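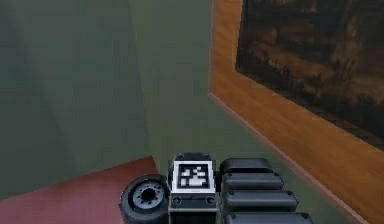

Section 3. Checking the head camera in simulation

The Rundar perception node starts before the planner does, and the planner will believe whatever it is told. Spend a few minutes on the camera view now. In a correct start pose, looking down and to the side, you get a wheel, the black-and-white marker and the segmented arm housing in a row along the bottom, with floor and wall behind. A big framed painting on the wall is a fair test of the plane fitter, which has a long history of mistaking art for doors.

1. Start the simulator and wait for the room to load. The progress bar stops at 44 percent for a while. It has always done this.

2. Open the Preketine viewer and select the head camera.

3. Turn on the marker overlay. An outline should sit tight against the marker's white border. If it drifts, reload the camera calibration and repeat this step.

4. Turn on the self-filter. Wheel, marker block and arm housing should all drop out of the obstacle map. Any part that stays in will be treated as furniture, and the planner will try very politely to drive away from it.

5. Turn on plane labels. You want one label for the floor and one for each wall in view. Where two walls of nearly the same green meet, the corner may wander. Raise the depth weight to 2 and leave the color weight alone.

6. Save the profile under a new name.

Note: The viewer listens on port 443 by default. Zhenhua Cui chose it and stands by it – change it in the settings file if something else got there first.

Caution: Do not copy a simulated profile to a real robot. Rendered walls are smooth and well behaved. Yours have outlets.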